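Sofa

A sofa, also called a couch, is a long padded seat made for two or more people. It usually has a back and an arm at one or both ends. The word came into English from Arabic by way of Turkish and first meant a raised part of a floor covered with rugs and cushions.

Long seats with backs were known in Europe before upholstery was common. Early ones were plain benches softened with loose cushions. By the eighteenth century, makers were fixing stuffing to the frame itself, using horsehair held down under webbing and cloth. Coil springs came into wide use in the nineteenth century, and foam replaced much of the older filling in the twentieth.

Most frames are made of hardwood, softwood or manufactured board. Seats rest on springs or stretched webbing. Covers may be woven cloth, leather or a synthetic material, and may be fixed or removable. In tufting, thread or buttons are drawn through the padding to hold it in place. Channel quilting does the same with parallel rows of stitching.

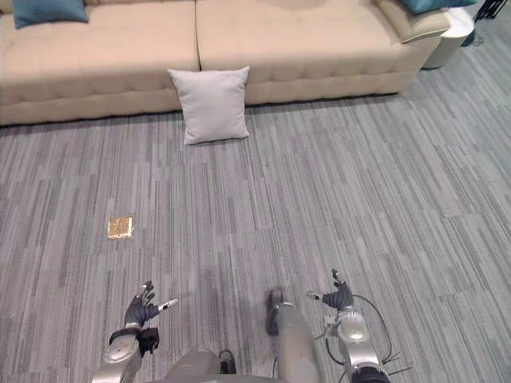
Sectional sofas are built in separate pieces that can be joined in a row or at a corner. They are easier to carry through narrow doors and up stairs than a single long frame. A loveseat is a small sofa for two people, and a sofa bed holds a folding mattress or has a back that lowers flat.

See also: Chaise longue, Daybed, Futon, Settee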